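제품 > 시연 교시 장비 > 손목 카메라 포함 세트

Brurkano T2 원격 시연 세트

2026년 1월 20일 | 글: Florencia Huenchumán (Widitley 기술문서 담당)

Brurkano T2는 사람이 작업을 직접 보여 주고, 그 동작을 로봇의 학습 데이터로 기록하는 장비입니다. 조작자는 리더 팔을 손으로 잡고 움직이며, 작업대 쪽의 팔로워 팔이 같은 동작을 따라 합니다. 기록되는 것은 관절 각도, 그리퍼의 열림 정도, 손목 카메라의 영상, 그리고 조작자가 페달로 표시한 구간입니다. 프로그램을 작성하지 않아도 시연을 시작할 수 있습니다.

저희는 이 세트를 주방 가구와 서랍, 문 손잡이 같은 생활 환경의 작업에 맞추어 설계하였습니다. 공장 부품을 빠르게 옮기는 용도로는 권하지 않습니다. 그런 용도에는 같은 회사의 Yáñez 시리즈를 문의해 주십시오.

세트 구성

- 리더 팔 1대 (책상 고정용 클램프 포함)
- 팔로워 팔 1대와 그리퍼
- 손목 카메라 모듈 1개
- 3구 페달 (시작, 구간 표시, 폐기)
- 제어 상자와 전원 케이블
- Flomar 기록 프로그램 사용권 1년
- 교체용 손가락 끝 부품 2쌍

노트북은 포함되어 있지 않습니다. 받침대도 별도로 주문하셔야 합니다.

시연하는 방법은 두 가지입니다

첫째는 원격 조작입니다. 리더 팔을 잡은 조작자가 화면을 보면서 팔로워 팔을 움직입니다. 손목 카메라의 화면만 보고 조작하는 것을 기본으로 권합니다. 조작자가 작업대를 눈으로 직접 보면 편하지만, 나중에 모델은 카메라에 들어온 것만 가지고 판단해야 합니다. 사람만 볼 수 있는 정보에 의지한 시연은 학습에 도움이 적습니다.

둘째는 직접 교시입니다. 제어 상자에서 '손 안내' 모드를 선택하면 팔로워 팔이 가벼워지고, 사람이 팔의 아래마디를 잡아 원하는 위치까지 데려갈 수 있습니다. 이 방법은 접근 방향을 가르칠 때 쉽습니다. 다만 사람의 손이 영상에 들어오기 쉬우므로, 영상까지 학습에 사용하신다면 원격 조작으로 다시 기록하는 것이 좋습니다.

주요 사양

기록 한 건의 최대 길이: 400초
그리퍼 여는 폭: 최대 15cm
팔로워 팔의 무게: 19kg
힘 되돌림: 리더 팔의 손잡이에서 세 단계로 조절
저장 형식: Flomar 기본 형식, 또는 일반 영상 파일과 표 파일

힘 되돌림은 처음에 가운데 단계로 되어 있습니다. 너무 강하게 하면 조작자의 손목이 빨리 피곤해지고, 너무 약하게 하면 그리퍼가 물건에 닿은 순간을 느끼기 어렵습니다. 저희 시험실에서는 Adanech Lemma 연구원이 가장 약한 단계를 선호하고, Hortensia Iturra 연구원은 가장 강한 단계만 사용합니다. 개인 차이가 크므로 조작자마다 설정을 따로 저장할 수 있게 하였습니다.

사용 예: 막대형 손잡이

가구 문의 막대형 손잡이는 간단해 보이지만 시연이 자주 실패하는 대상입니다. 막대와 문판 사이의 틈으로 손가락 끝이 들어가야 하고, 막대를 받치는 기둥에 걸리지 않아야 합니다. 광택이 있는 손잡이는 조명에 따라 밝은 줄이 생기기 때문에, 화면만 보는 조작자는 막대의 가장자리를 잘못 읽을 때가 있습니다.

저희가 권하는 순서는 다음과 같습니다.

1. 팔로워 팔을 시작 자세에 두고 시작 페달을 밟습니다. 시작 자세는 매번 조금씩 바꾸어 주십시오. 항상 같은 자리에서 출발한 시연만 모으면, 로봇이 조금 다른 자리에서 출발할 때 길을 찾지 못합니다.

2. 손잡이 쪽으로 천천히 접근합니다. 막대와 받침 기둥이 만나는 부분이 손목 화면에 함께 보이도록 각도를 잡으면, 어디를 피해야 하는지 판단하기 쉽습니다. 그리퍼는 기둥에서 떨어진 쪽, 막대의 긴 부분을 향하게 합니다. 아래 화면에서는 그리퍼가 위쪽에 있고, 기둥과 받침판은 왼쪽 아래에 있습니다. 짙은 청동색 막대와 흰 대리석의 경계가 뚜렷해서 조작자가 막대의 방향을 읽기에 좋은 조건입니다.

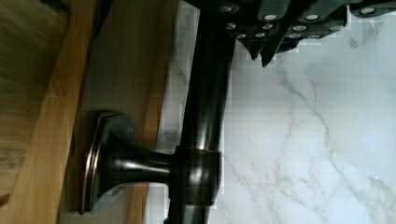 3. 손가락 끝이 막대의 양쪽에 오면 구간 표시 페달을 한 번 밟고, 그 다음에 그리퍼를 닫습니다. 접근과 잡기가 기록에서 나누어지므로 나중에 편집이 쉽습니다.

4. 막대를 잡은 후에는 문이 열리는 호를 따라 당깁니다. 손잡이가 손에서 돌아가려는 느낌이 있으면 당기는 것을 멈추고 방향을 고쳐 주십시오. 고치는 동작도 지우지 말고 그대로 남기시면 됩니다.

5. 그리퍼를 열고, 막대에서 완전히 빠진 것을 확인한 다음 시작 페달을 다시 밟아 기록을 끝냅니다. 물건에 충돌한 시연은 폐기 페달을 사용합니다.

시연은 몇 번이 필요합니까

손잡이의 모양, 조명, 문의 무게에 따라 다르기 때문에 정해진 숫자를 약속드릴 수 없습니다. 참고로 저희 시험실의 주방 가구 기록 묶음은 시연 311건으로 되어 있고, 세트를 구입하신 분께 함께 제공합니다. 이 묶음은 Milagros Fuentealba 연구원이 정리하였습니다.

설치와 안전

팔로워 팔은 반드시 두 사람이 들어서 설치해 주십시오. 받침대의 나사를 모두 조인 후에 전원을 연결합니다. 직접 교시 중에는 비상 정지 단추를 잡지 않은 손이 닿는 곳에 두십시오. 손가락 끝 부품은 소모품이며, 끝이 닳으면 가는 막대를 잡을 때 미끄러질 수 있습니다.

손목 카메라의 렌즈는 마른 천으로만 닦습니다. 알코올을 사용하면 코팅이 상할 수 있습니다.

주문과 배송

현재 주문하시는 세트는 5월부터 순서대로 발송됩니다. 한국어 설명서는 인쇄본으로 들어 있습니다. 학교와 연구소의 대여 문의는 Vanderleia Honorato에게 연락해 주시기 바랍니다. 대여 세트에는 교체용 손가락 끝 부품이 한 쌍만 포함됩니다.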